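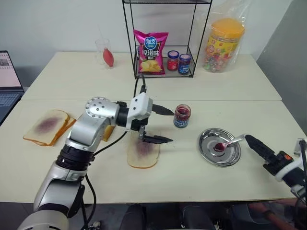

Rónán Lynch wrote, in reply to my May post, that a cleaning interval fixed by the calendar is of little use on a cell handling food, and that the interval should follow the work. I have adopted his view. The present entry records how the two-arm cell at Findgate is now set up, inspected and cleaned, and it replaces the instructions I published earlier. Readers who printed the earlier list are asked to discard it.

The task remains the same. The cell spreads jam on sliced bread, using a metal spoon and a round stainless steel plate. One arm holds the spoon, and the other attends to the bread. The task appears simple and is demanding on the equipment. Jam travels. It dries in places that a quick inspection does not reach, and a gripper finger that has lost a little of its travel will drop a spoon long before it reports a fault.

Tables

The work surface consists of two white tables pushed together. The seam between them is the first item to be checked at every start. The tables are to be level with each other and fully closed along their length. A straightedge is laid across the seam at both ends and at the middle. If any light shows beneath it, the feet are adjusted before power is applied. On one occasion I adjusted the feet with the arms already at their start position, and the entire set of taught positions had to be checked again. The session log for that day contains nine lines, all of them about table feet.

The near table is reserved for items in use: bread, the open jar, the plate and the spoon. Stock is kept on the far table, on the wire shelf unit. The shelf must be returned to its tape marks after it is moved for cleaning. Any new container is tried by hand at the limits of the arm's reach before it is admitted to a run.

Grippers

Fingers are wiped at the end of each run with a cloth dampened in warm water. Soap is permitted on the fingers alone. The cloth is wrung out well, and no liquid is sprayed toward the gripper body or the wrist. The fingers are then opened and closed fully three times by command, and the operator watches for hesitation near the closed end. Hesitation there has nearly always been dried sugar at the base of a finger. It is removed with a soft brush. Metal picks are not to be used – I ruined a finger in this manner and do not wish to repeat the expense.

After wiping, the grippers are zeroed again. The closed position is read and entered in the log beside the previous value. A steady drift over several entries means wear, while a sudden change usually means residue or a loose screw. The two require different remedies, and the log is the only means I have of telling them apart at a glance.

Spoon grip

Most failures in the spring concerned the spoon. Its handle is narrow and smooth, and it turned between the fingers when the bowl met the bread. I raised the grip force in small steps, which reduced the turning and produced a new difficulty: the handle was released late and the spoon was thrown a short distance on opening. Ciarán McGrath suggested lowering the force again and taking the handle farther along, nearer the bowl. The change was made in one afternoon and has been retained. The taught grip point is now checked with a clean, dry spoon at the start of every session, and the same spoon is used throughout. A replacement of even slightly different shape requires the point to be taught again.

Cables and joints

The cables along each arm are inspected by moving the arm slowly through its full working range while a second person watches. A cable must have slack at full extension and must not catch on the elbow when the arm folds. Ties are placed loosely. I had drawn one too tight near the elbow, and the jacket was marked where it bent.

Joint caps are checked for loose screws by hand, with power removed. Screws are tightened to the figure in the maker's manual and marked with a paint pen across the head, so that any later movement shows.

Intervals

Wiping and zeroing are performed after every run. The full inspection, including cables and caps, is performed after every 29 runs. The counter stood at 3,503 spreading cycles when the last full inspection was closed, and no fault was recorded against either arm. One finger was changed as a precaution. The old one has been kept in the drawer with its log entries, for comparison.

Open matters

The seam check takes longer than it should, and a clamp beneath the tables is under consideration. I have also been asked whether a thinner jam would spare the fingers. A trial was begun and set aside, as the thinner product ran off the spoon during transfer and the plate had to be moved closer to the bread. It will be resumed when the clamp has been fitted. Corrections to the procedure may be left below and will be answered in the order received.

Filed under: Workshop Notes, Robot Upkeep, Findgate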